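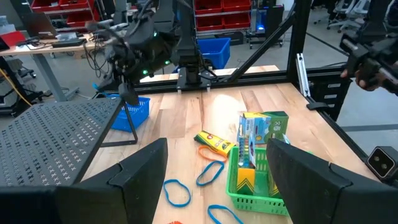 나무 탁자 위의 초록 바구니와 크레욜라 크레용 상자, 고무 밴드

"바구니만 사면 정리가 된다고들 하는데, 저는 그 말을 별로 안 믿어요."

켈라드콤에서 어린이 미술 교실을 하는 실라 블록섬은 앉자마자 이 말부터 꺼냈다. 정리 수납 상담을 직업으로 하는 사람에게 꽤 실망한 모양이었다. 지난 3월 그린우드라는 업체에 교실 정리를 맡겼고, 상담 두 번에 210파운드를 냈다고 한다. 남은 것은 색깔별 바구니와 라벨 한 묶음이었다.

"초록은 크레용, 파랑은 종이. 첫날은 예뻤죠. 그런데 일곱 살짜리가 라벨을 읽고 물건을 넣나요? 가까운 데다 넣지."

그래서 지금은 어떻게 하느냐고 물었다. 크레용은 낱개로 쏟아 두지 않고 원래 상자에 둔다. 상자는 되도록 바구니에 세워서 꽂는다. 눕혀 쌓으면 아이들이 맨 밑의 것을 빼려고 전부 뒤집기 때문이다. 탁자 위에 하나쯤 누워 있는 건 그냥 둔단다.

"그것까지 쫓아다니면 수업은 언제 해요."

구멍 뚫린 플라스틱 바구니를 고집하는 이유는 시시하다. 씻기 쉽고, 옆구리로 안이 조금 보인다. 뚜껑 달린 통도 써 봤지만 한 달 만에 뚜껑이 다 어디로 갔는지 모르겠다고 했다.

고무 밴드 이야기가 나오자 목소리가 높아졌다. 뚜껑이 헐거워진 상자를 묶으라는 것이 상담사의 조언이었다.

"묶으면 아이들이 밴드부터 풀어요. 크레용은 안 꺼내고 밴드로 놀아요. 수업이 끝나면 탁자에 밴드만 널려 있고요."

그러면서도 밴드를 버리지는 않았다. 돌돌 만 도화지를 묶는 데에는 그만한 게 없다는 것이다. 필자가 그 정도면 쓸모 있는 조언 아니었느냐고 묻자 그는 잠시 생각하더니 "도화지 얘기는 상담사가 한 게 아니에요"라고 답했다.

같은 건물에서 오후반을 맡는 젬마 록우드의 의견은 조금 다르다. 색깔 구분이 어른에게는 도움이 된다고 했다. "제가 급할 때 초록 바구니만 들고 나가면 되니까요. 실라도 그렇게 해요. 인정을 안 할 뿐이지."

블록섬에게 이 말을 전했더니 웃으며 부정하지 않았다. 다만 새 수납장을 들이라는 제안은 거절했다. 견적이 1,675파운드였다.

"그 돈이면 크레용이 몇 상자예요. 닳아서 못 쓰는 것부터 버리고, 그래도 자리가 모자라면 그때 얘기하자고 했어요."

상담사에게서는 아직 답이 없다고 한다.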